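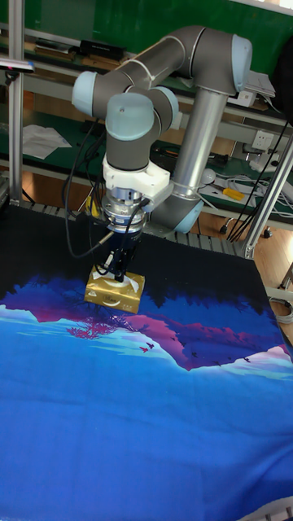
Section 4: Setting up profiles and your watchlist

This section covers adding viewer profiles to your Tidcombe box, building a watchlist, and following a series from one season to the next. Finish Section 3 (connecting to your home network) first. You will need the remote and the account password.

4.1 Adding a profile

Each person in the household can have a profile. A profile keeps its own watchlist, viewing history, subtitle settings and place in each episode.

1. Press Home on the remote.
2. Scroll to the top row and choose Profiles.
3. Choose Add profile.
4. Type a name of up to 19 characters. Spaces count.
5. Pick a colour for the profile. The colour shows in the corner of the home screen while the profile is in use.
6. Choose Adult or Child.
7. Choose Save. The box goes back to the home screen with the new profile open.

Note: The first profile on the box is the owner profile. It can be renamed but not deleted. Only the owner profile can change the account password or add a streaming service.

Caution: Deleting a profile removes its watchlist and history for good. They can't be brought back, even if you add a new profile with the same name.

4.2 Setting a rating limit on a child profile

1. Open the owner profile.
2. Go to Profiles and highlight the child profile.
3. Press the Options button and choose Rating limit.
4. Enter the account password.
5. Choose the highest rating you want to allow, then choose Save.

Programs above the limit do not appear in search or in the home screen rows. Programs with no rating are hidden too, unless you turn on Show unrated.

Note: The limit covers services opened through the Tidcombe home screen. A service opened in its own app uses its own parental settings. Check both.

4.3 Adding a series or film to your watchlist

1. Press Search and type part of the title. Results begin after 2 letters.
2. Highlight the title you want.
3. Press and hold OK until the menu opens.
4. Choose Add to watchlist.

To add a title while it is playing, press Options and choose Add to watchlist. Playback carries on.

A watchlist holds up to 100 titles. A series counts as one title no matter how many seasons it has. When the list is full, the box asks you to remove something before it will add anything new. To clear out finished titles in one go, open the watchlist, press Options and choose Remove watched.

4.4 Following a series

Following is separate from the watchlist. When you follow a series, the box puts a message on your home screen when a new season or a new episode becomes available on a service you have signed in to.

1. Open the series page.
2. Choose Follow.
3. Choose New seasons only or Every episode.
4. Choose Done.

If a series moves to a service you don't have, the series page shows "Not on your services" and the messages stop. They start again once you sign in to the new service. Your place in the series is kept.

Some series are listed twice, usually when a show has been re-released or has an extended version. The two entries keep separate histories. Check the year under the title before you choose Follow.

Note: Release dates come from the services and can change. A date in grey has not been confirmed.

4.5 Hiding spoilers

With spoiler hiding on, the box blanks out episode titles, pictures and summaries for any episode you have not finished.

1. Open your profile and choose Viewing.
2. Choose Spoilers.
3. Turn on Hide unwatched episodes.

An episode counts as finished when the closing credits begin. If you usually stop before then, mark it yourself - highlight the episode, press Options and choose Mark as watched.

Spoiler hiding does not affect search results or the trailers that play in the top row. To stop the trailers, go to Viewing and turn off Preview on home screen.

4.6 If something goes wrong

The watchlist is empty. Check the colour in the corner of the home screen. You may be in someone else's profile.

A title won't play from the watchlist. The service may have dropped it. Open the title page to see where it is available now.

Code 66 appears when you save a profile. The box has lost contact with the account server. Press Back, wait for the network light to turn solid, and save again. If the code comes back, repeat the network test in Section 3.

New episode messages are late. Check that the time zone is right under Settings, then Clock.

Section revised 6/21/19. Subtitles and audio description are covered in Section 5.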